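Report on a Visit to the Etska Recorder Laboratory, Grostthorpe

Prepared for members of the Stustia Air Safety Forum
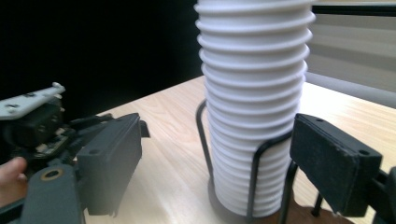 The Forum was invited to Grostthorpe in October to see how flight recorders are opened and read after an accident at sea. The visit began at 9:30 a.m. and lasted until mid-afternoon. Members were received in the ground floor briefing room and given visitor badges and a short safety talk before entering the work areas.

Etska runs the laboratory under contract to several civil aviation authorities. It has handled 58 recorders since it opened, most of them from light commercial aircraft. The staff do not assign blame and do not take part in search operations. Their work starts when a recorder arrives at the loading door, normally in a sealed container of fresh water, and ends when a data file is handed to the investigators.

The first stop was the drying room. Memory boards are cleaned by hand and then warmed slowly in a vacuum oven. Members asked whether the process could be sped up when families are waiting for answers. The reply was that a damaged board may allow only one good reading, and the laboratory will not shorten the drying period at the request of a carrier or a ministry.

The group then moved to the listening room, where cockpit audio is played for a small number of authorized persons. No real recordings were played. A training tape was used to show how engine sound can be separated from speech.

After lunch, staff presented the Aguiar exercise, a two-week trial in which a test beacon was placed on the seabed at 3447 meters. The first search line missed it. The beacon was picked up on the second line, 932 meters from the position that had been predicted -- a result the laboratory blames mainly on poor current data. A written account is held in the Etska library under file number 969 and may be consulted on request.

Members raised the matter of beacon battery life, and also the cost of sending recorders abroad for countries with no laboratory of their own. Etska stated that shipping is paid by the requesting authority. The second question was only partly answered, and the Forum will write to Grostthorpe for further detail.

The tour closed at 3:15 p.m. Members who wish to receive the slides should contact the Stustia office.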